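Paid packing and sorting sessions -- people wanted in Gradby

Zullbridge is looking for adults to take part in tabletop packing sessions during January. You will sit or stand at a table of small household goods, sort them, and put them away in whatever order makes sense to you. No experience is needed.

What you will be handling

The goods are light and mixed. Expect yarn, bath puffs, packets of chopsticks, packs of face masks, pouches, bags inside other bags, and a jar or two of dried food. Some things are soft and hard to stack. Please tell us when you apply if you have a seafood allergy.
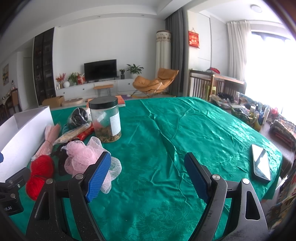
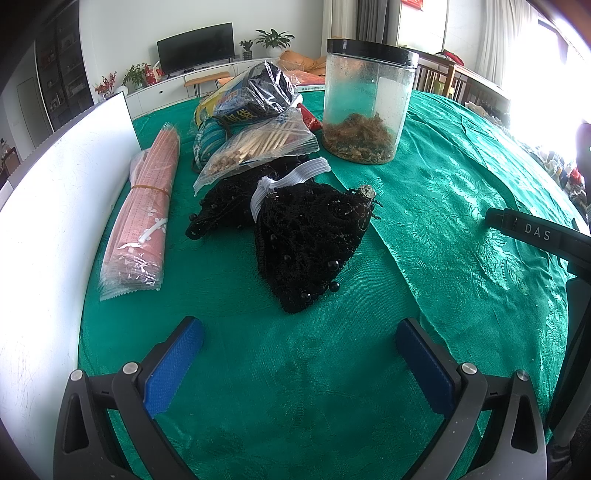 Both tables are laid with a green cloth, and the cloth stays on while you work.

Time and pay

Each session lasts 40 minutes, with a break halfway through if you want one. Pay is $20 per session, sent by bank transfer at the end of the month. You can sign up for more than one session, but no more than two in the same day. Morning sessions start at 9:30 and afternoon sessions at 2:00.

Where

Sessions are held in a ground-floor apartment at 1772 Vustura Road, Gradby. Street parking is free. There is one step at the front door -- let us know if that is a problem and we will set up a ramp.

Who can apply

You must be 18 or over and able to use both hands for light work. Long sleeves should be rolled up, and rings and bracelets left at home if possible. Reading glasses are fine.

How to apply

Write to Tsion Asfaw at the Zullbridge office, Gebremichael Building, Gradby. Give your name, a phone number and the times you are free. Put "Packing sessions" at the top of the letter. We have 600 session places to fill and will book them in the order letters arrive. If you took part last year you may apply again, but you will need to sign a new consent form.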